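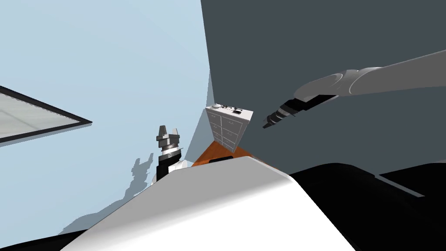 Fiveo, el paquete de simulación de Tullden: lo que trae y lo que falta

Tullden lleva desde enero ofreciendo Fiveo a laboratorios y centros de formación. El paquete incluye un entorno de mesa y armario de cajones, un robot de dos brazos y una biblioteca de 145 objetos. La hoja comercial promete que lo aprendido ahí «se traslada al robot real sin ajustes». Ya hemos leído esa frase otras veces — con otros logotipos — y preferimos probarlo antes.

La instalación nos llevó unos 30 minutos y no dio guerra. El control de los brazos responde bien y las cámaras de pinza se pueden activar por separado. Hasta ahí, correcto. La biblioteca es más irregular. Hay modelos trabajados, como el teléfono tipo BlackBerry, con su trackpad y sus teclas de llamada verde y roja, y una llave antigua de metal gris bastante digna. Las sombras, en cambio, salen escalonadas, con aspecto de píxel gordo.
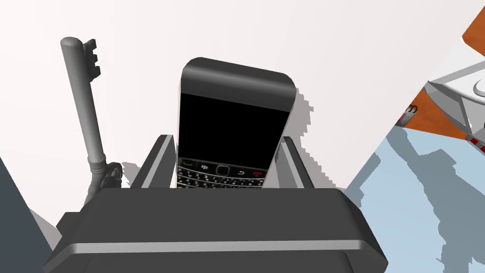 ¿Sirve Fiveo para entrenar agarres de objetos delicados?

Con reservas. El catálogo no detalla cómo se calculan el rozamiento ni la deformación, y sin ese dato un agarre logrado en pantalla dice poco sobre el mismo agarre en el taller. Pedimos la documentación a Tullden y nos remitieron al folleto.

Tampoco convence el apartado de mobiliario. Abrir un cajón es la tarea estrella de la demostración, pero el fondo se reduce a planos lisos, celestes y gris oscuro, sin textura alguna. Un sistema de visión entrenado con paredes así puede llevarse un disgusto en una cocina de verdad.
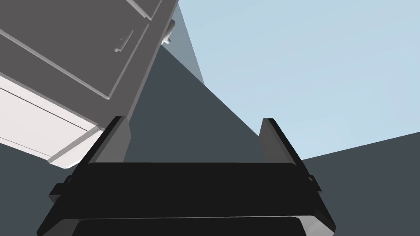
Imágenes: entorno de simulación Fiveo / Redacción

La licencia básica cubre 2 puestos. Winthorpe, que distribuye el producto, vende aparte el módulo Karras para variar luces y materiales, justo lo que echábamos en falta. Habría sido más honrado incluirlo de serie. Quien tenga curiosidad puede pedir la versión de prueba; para firmar un contrato anual, nosotros esperaríamos a ver resultados en un robot físico.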